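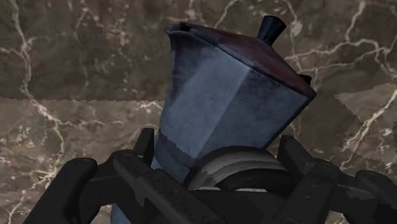 Moka pot, brown marble.

I have been meaning to write up the certificate renewal since the middle of March, and several of you have asked how it went, so get yourselves comfortable because I'm going to start a fair way back.

I have held a shotgun certificate for longer than I've had this blog, and in all that time I've never shot at anything livelier than a clay. Kisatari Clay Ground is a short drive from us, down at the bottom of Tseng Lane, and I go whenever the weather and my shoulder allow. My best round there is 65, set on a lovely still evening, and my most recent was 54, which I am blaming on the wind (the wind was perfectly mild, I'm told, but I was there and I know what I felt).

Anyway, the renewal. The form went in early, as I always try to do, and for weeks there was nothing at all. Then a letter came asking for two things. The first was a bit more from my doctor, which was no trouble. The second was that I should fit an alarm to the cabinet before the visit. Now, my cabinet is a Starari, a great ugly heavy thing bolted to the wall in a cupboard, and it has been looked at and approved at every renewal I've ever had. Nothing about the house had changed, and neither had the number of guns, which is still 2.

So I rang up and asked, very politely, whether the alarm was something I was required to have or something they would like me to have. There was quite a long pause! I was told it was "our policy", and I asked where I might read it, and I was told somebody would ring me back.

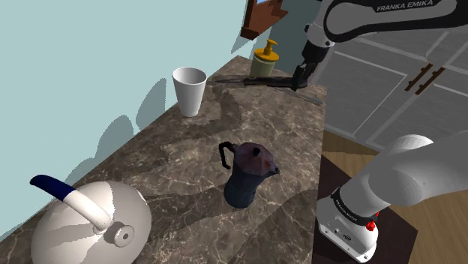 Page last changed: 03/04/2022

I don't want anyone to think I'm against checks. I'm very much for them, and I'd be worried if nobody came to look at where the guns are kept. What bothers me is when a preference quietly turns into a rule somewhere between one desk and the next, and the person on the receiving end has no way of telling which is which. If Parliament wants every cabinet to have an alarm then let it say so, and I'll grumble and buy one like everybody else. Until then I think it's fair to ask for the page and the paragraph.

While I waited I did get a price, just in case. Flistedik do one that fits inside the door, and the man on the phone was ever so helpful, but by the time he'd added the fitting and the monitoring I had gone rather quiet.

The call back came nine days later. The lady was charming. She had read my file properly, and she said the alarm was a recommendation and the letter ought to have put it that way. The visit went ahead the week after, took less time than my tea took to go cold, and the new certificate is now in the drawer with the old ones.

If you get a letter like mine, do keep a copy, write down the date of every call, and ask your question in writing as well, which I should have done from the start and didn't. I've put in a note asking for the wording of the standard letter to be changed. No answer to that one yet.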